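Workshop notebook, February

Started 9.15. Job for the morning was the toy handling kit, the one we use for sorting and packing at the low table. It has been in the cupboard since the Pover visits and had got into a state. The list on the lid said one thing and the contents said another, so I took everything out and wrote a new list from nothing.

Put the white cloth with the pink band on the table first. The small pieces show up on the white part and get lost on the band, so sort on the white. The cloth has shifted towards the window side again. Clips would hold it but the only ones we own are the bulldog type and they mark the hem. Asked Koskela for the flat ones they use on their market tables. No price yet.

Two containers in use for now: the pink cube with the lid, and the big open box with the orange front. The rule we had last year was hard things in the cube and soft things in the box. It didn't last because the cube filled up straight away. New rule, to be tried until the end of the month:

Cube: the pink pieces only. Lid stays on when it isn't being used.
Open box: everything else that is handled in the session. Ball, plush, cards.
Cupboard: anything with a missing part, in a paper bag, with a note saying what is missing.

10.40. Weighed the cube full, lid on: 659 g. Wrote it in pencil on the inside of the cupboard door. If it comes back lighter we know to look under the sofa before locking up. Did not weigh the open box, as the plush wouldn't sit on the scale without touching the worktop. Could be done with the larger scale from Drelumex if they still lend it out.

The plush takes up more room than it ought to. Laid flat along the bottom it covers the cards and people tip the box out to get at them. Tried it on the diagonal, with the cards stood up at the front, and that was better. The ball goes in a corner, otherwise it rolls under the plush and you have to feel about for it. Left it like that.

Clear packaging: I would like this gone. It has no use in the sorting and it rustles, which puts some of the quieter children off. Left it for today until somebody confirms that the Usent return doesn't need it. If there is no answer by the next entry, it goes in the recycling.

Labels. Spare roll found in the drawer, 50 left on it. The adhesive lifts on the pink lid but holds on card. For the cube, use a tie-on tag.

11.30. Timed a full pack-up from the cloth, one person, no hurry. Three minutes, and two with the cards already stacked. Folding the cloth was the slow part, so next time somebody should try rolling it.

Still to do: flat clips, bigger scale, tag for the cube, new list typed and stuck in the lid of the storage crate. Old list crossed through and kept at the back of this book.

Set everything out again at 11.50 to check the order before lunch. 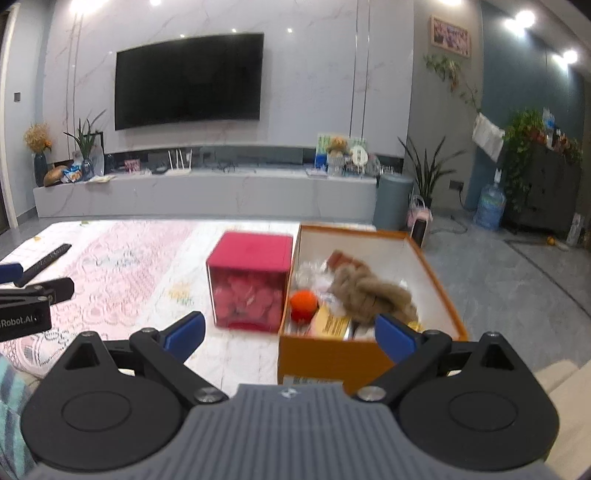
Margarida Carrilho: Rolling the cloth works, I did it that way all last term on the long cardboard tube behind the door. Please don't throw out the packaging yet, Usent wanted it back with the last return. I'll ring them this afternoon and write the answer under this.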